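Two grippers, one toolbox

At the Lemieux workshop, the measure of a robotic gripper is how it copes with an ordinary hand tool. Verkier, the engineering firm that operates the laboratory, has spent April comparing two gripper designs on a bench programme known as Nulletetti.

The programme comprises 178 trials. Each requires a pair of arms to open a cantilever toolbox, lift a tool from the table and place it in a designated tray.

"Manufacturers' data sheets describe grip force in great detail," said Kamol Chantharasri, who directs the programme. "They are less informative about a screwdriver handle lying at an awkward angle."

Fingertip shape has proved more significant than force. In the first 40 trials, the narrower fingers performed well on slender shafts but tended to rotate heavier tools during the lift.

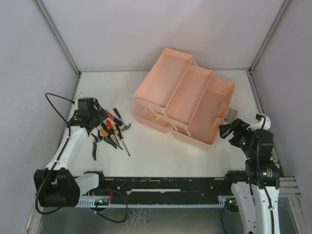
Both arms at the bench, with the tools grouped at left and the open toolbox at right.

Controller settings will be examined next. Védís Vídalín, the laboratory's senior analyst, expects that work to occupy four weeks. The results will be provided to Griltton, which commissioned the study.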